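February, notebook entry, door-opening demos, Disden set
Entered by İlker Ersoy, 14:10

Aim today was to find out whether lever handles can be added to the set without changing the recording method. Everything so far is drawers and cupboard knobs, where the head view and the hand pose line up well. Handles are harder. The wrist rolls while the lever goes down, and one marker cube can turn away from the head camera at the point we care about most.

Method: 15 demos, one operator, hand-held gripper, fiducial cubes on both fingers. Start with the fingers short of the lever, close, press, pull, release. Hold still for 2 seconds at the start so the pose filter can settle. 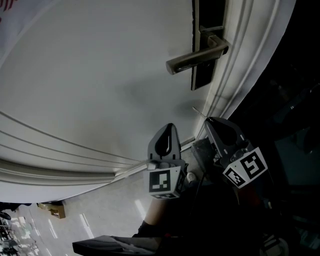
Why put a marker cube on each finger instead of one on the body?
With a cube per finger, the opening width comes out of the same pose solve as the hand position, and the solve survives when one cube is hidden.

Result: 10 of the 15 solved end to end. The other five lost both cubes during the press. Slower presses did better, but I don't want to train on slow presses only.

Next: refit lens distortion near the image border, then rerun the five with the MacDonald smoother, window 7. Imeck still has the old calibration file, so don't pull from there. Tronetti batch waits until this is fixed.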